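Section 4: Putting the Kasiria Table Where It Will Live

By now you should have a table standing on its own legs, all eight bolts tight, and no parts left in the bag. If there are parts left in the bag, go back to Section 3. We don't ship spares, whatever your brother-in-law told you.

This section covers choosing a spot, leveling, running cords, and the first week of care. It takes less time than Section 3 and involves far less language.

Before you start

You will need:

The hex key from the box (check the couch cushions)
A small level, or a phone pretending to be one
A soft cloth
The felt pads from the envelope marked F
One other person, reasonably awake

CAUTION: The table is top-heavy while tipped. Never tip it with the drawer in place. The drawer will come out, and it will choose a foot.

4.1 Choosing the spot

1. Measure the space before you move the table. The footprint is printed on the inside cover of this guide. Hallways and door frames count as part of the space, a point our returns department would like us to make in larger type.

2. Keep the table clear of radiators, heating vents, and wood stoves. Steady heat will lift the edge band, and once it lifts you'll pick at it. Everyone does.

3. Think about windows. A glossy top in direct sun is a mirror with legs. If you plan to read or work at the table, set the long side at a right angle to the window and sit for a few minutes at the hour you expect to use it. The light in August will not be the light in February, so leave yourself room to shuffle.

4. Check that the drawer opens fully and that a chair can be pulled back without hitting anything you love.

Note: The matte top (sold separately) fixes the glare. It also shows every fingerprint. Life is full of this.

4.2 Moving it

1. Remove the drawer. See the caution above, which we put there on purpose.

2. Wind the height crank down to its lowest setting. Fold the handle in until it clicks.

3. Stand one person at each short end. Grip the steel rail under the top. Do not lift by the top itself; it's held down by screws meant to keep it from sliding, and they take a dim view of anything more.

4. Lift together. Agree first on whether you lift on "three" or just after it.

5. Set down all four feet at once. Dragging the table will scratch the floor, bend the glides, and void the part of the warranty that covers both.

4.3 Leveling

Each foot has a threaded glide. Turning it clockwise, seen from above, shortens the leg. Turning it the other way lengthens it. If you are lying on your back under the table, the directions swap, and so will your mood.

1. Lay the level along the long side. Adjust one glide at the low end.

2. Lay the level across the short side. Adjust again.

3. Press down on each corner. If the table rocks, lengthen the glide on the corner that drops. Make quarter turns. Full turns are how people end up back at step 1.

4. On a hard floor, stick one felt pad under each glide. On carpet, leave the pads off and check the level again after a few days. Carpet settles at its own pace.

Note: Old floors slope. If you run out of thread on a glide, use the plastic shims from envelope F. A folded coaster also works, though we can't recommend it and you will never get the coaster back.

4.4 Cords and the floor around the table

The Kasiria has a cord tray along the back rail and a clip inside each rear leg. The Zondudico power strip in the Plus kit fits the tray. Other strips may fit too, but we haven't tried yours.

1. Fix the strip in the tray with the two straps. The total load on the strip must stay under 850 watts. A lamp and a laptop are fine. A space heater is not, and neither is a toaster, no matter how early your meetings start.

2. Run all cords down one rear leg and press them into the clip. Leave enough slack for the table to rise to full height. To check, crank the table all the way up before you plug anything into the wall.

3. Look down from where you normally stand. Any cord lying across the floor near your feet should be moved behind the table or taped flat. White cords vanish on pale floors until you step on one.

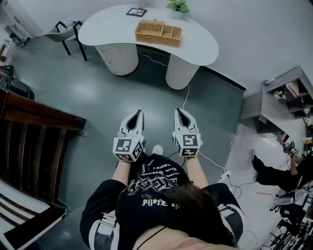

4. Keep floor cords out from under the glides. A loaded table resting on a cord will flatten it in time, and you won't hear a thing until the lamp goes out.

5. If a cord has to cross a walkway, cover it with a floor channel. Rugs are not floor channels. A rug hides the cord and adds something new to trip over.

CAUTION: Unplug the strip at the wall before you tip, move, or take apart the table. Check again if someone else says they did it.

4.5 What goes on top, and how much of it

The top is rated for 80 pounds, spread evenly. It isn't rated for a person of any weight standing on it to change a bulb. Dilek Şimşekoğlu in our test shop has a drawer of broken crank gears and can tell you the room each one came from.

1. Put heavy items over the legs and lighter ones toward the middle.

2. Lift things when you move them. Stoneware with a rough foot will draw a fine gray line across the finish. So will keys, staples, and the underside of most souvenirs.

3. Be careful with woven pieces. Wicker and rattan are gentle on the finish right up to the place where a cut end pokes through. Run your palm over the bottom before setting one down. Clip any sharp end, or put a cloth underneath.

4. Use a trivet for anything hot. The finish can take a coffee mug. It can't take a pan, and it will remember the pan forever in the shape of a ring. 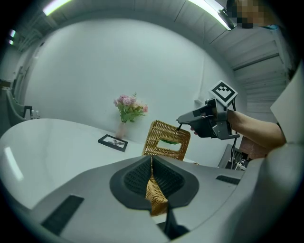
White top with rounded edge, and a strip of woven wicker. The long pale streak on the surface is reflected light.

Note: New owners sometimes report a scratch that is really glare. Move your head to one side. If the mark moves too, it is a reflection, and you may put the polish away.

4.6 The first week

1. Wipe the top with a damp cloth, then a dry one. Plain water is enough. Skip window spray, vinegar, and the thing your aunt makes in a jar.

2. Retighten all eight bolts on the seventh day. The joints seat themselves under load and the bolts come slightly loose. If you skip this, the table will start to creak, usually when you're on a call.

3. Crank the table from bottom to top and back once, slowly. A faint ticking is normal. A loud crunch is a gear. Stop and call us.

4. Check the edge band all the way around, paying extra attention to the corners. If any part feels lifted, press it down with the cloth and hold for a minute. If it lifts again, it's our problem, and we'll send the repair kit.

4.7 If something is off

The table rocks after leveling: One glide is off the floor. Slide a sheet of paper under each foot until you find it.

The drawer won't close: It is in upside down, or there is a spoon behind it.

The crank turns but the top stays put: The handle isn't clicked into place. Push it in and try again. If that fails, lower your expectations and call.

The top won't go all the way up: A cord is too short. Stop cranking right away; the table is stronger than the plug.

For anything else, phone the Floltinetti help line and ask for extension 474. Canan Yüksel and Erhan Değirmenci answer it on weekdays. Have your model number ready. It's on a sticker under the top, toward the back, which you'll wish you had read before putting everything in place.

Section 4 last revised Monday, February 3, 2020. Continue to Section 5, Fitting the Erdem Shelf, if you bought one.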